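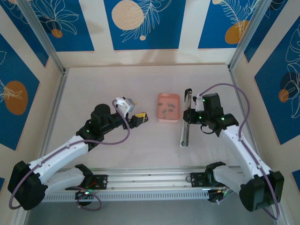

Photo: Kerura stores

Ticket: Small parts kit, pink container, pick list doesnt match what's on the table
Opened by: Alby Hinds
Opened: Nov 18, 2018
Assigned: Kha Võ
Priority: normal (was low, Declan bumped it)
Status: closed, one follow-up open

Problem as reported
Pick list for the Tipoki kit prints "container, clear, small" and "pieces, gray, bag 500". Container on the table is the salmon-pink see-through one. Gray pieces in it are the small rectangular ones, spread over the bottom, nowhere near a bag of 500. Also there's a long thin clear plastic strip out with the kit and it isn't on the list at all. Do I change the list or change the kit? Have stopped signing kits off until someone says.

Kha Võ
Got it. Which list are you printing from? There are 2 in the system with almost the same name. If the footer says Vundinine at the bottom left its the old one.

Alby Hinds
Footer says Vundinine. Printed it this morning though, so the old one is still coming up somehow.

Kha Võ
OK so thats half of it. Old list should have been switched off in April. Looking.

Kha Võ
Found it. The kit record still points at the old list, new list exists but isn't attached to anything. Attached it now. Please reprint and tell me what you get for container, pieces, strip.

Alby Hinds
Reprinted.
Container - "small, translucent, pink". OK.
Pieces - "gray, rectangular, small, bag 500". Still wrong qty.
Strip - "clear, long". OK, but nothing about the mark. The one out here has a small dark mark at the low end. Is it meant to?

Declan Treloar
Jumping in, we have 3 kits waiting on this. Can we just ship with the container as is and fix the paper after?

Kha Võ
No please dont. Quantity prints on the customer sheet too, someone opens the lid looking for 500 and we get the call. Give me an hour.

Kha Võ
Quantity: the 500 is the purchase quantity. New list copied it across from the buying record instead of the kit record. Same thing happened on the Climilico kits. Changed the unit from "bag" to "portion". Portion size is set on the container, not on the pieces, so it has to be a pink container or the field comes up blank. Tested with clear and yes, blank.

Keegan Donnelly
Explains my blanks. I had 5 sheets last week with nothing in that column, wrote the amounts in by hand. Should I redo them?

Kha Võ
Yes, redo. Check they're on pink first. If any went into clear ones, tip them over into pink, dont edit the record to match.

Alby Hinds
Strip??

Kha Võ
Sorry, missed that. Asked Magdolna.

Magdolna Kelemen
Both kinds of strip are on the shelf, marked and plain. The Tipoki kit takes the marked one. They live in the same drawer and look identical until you get to the end of it, so check the end. Stock system has a single code for the two, which I have asked to get split before. The one in the photo is right.

Alby Hinds
Thanks. Reprinted again. Container ok, pieces says "1 portion", strip ok apart from the wording. Signing off kits now.

Declan Treloar
All 3 gone out. Thanks both.

What was changed
Kit record now attached to the new pick list. Old list (Vundinine footer) switched off, can't be printed any more.
Pieces, gray, rectangular: unit changed bag to portion.
Strip: note added by hand, "marked end, check before packing". Will come out when the codes are split.

If you see this again
Look at the footer first. If its the old footer, stop and reopen this ticket, someone has switched the list back on.
Blank in the quantity column means wrong container color on the record. Don't type a number in, it wont save.
Strip with no mark goes back in the drawer.
Still stuck - send a photo with the container and strip both in it, saves me walking over.

Follow-up (open)
Split the strip code into marked / plain. Owner Magdolna Kelemen. Needs a new shelf lable as well, the current one only says "strip".

Keegan Donnelly
My sheets are redone. 2 of the 5 were in clear, moved them over. Lids for the pink ones are getting low btw, seperate ticket?

Kha Võ
Separate ticket please. Closing this.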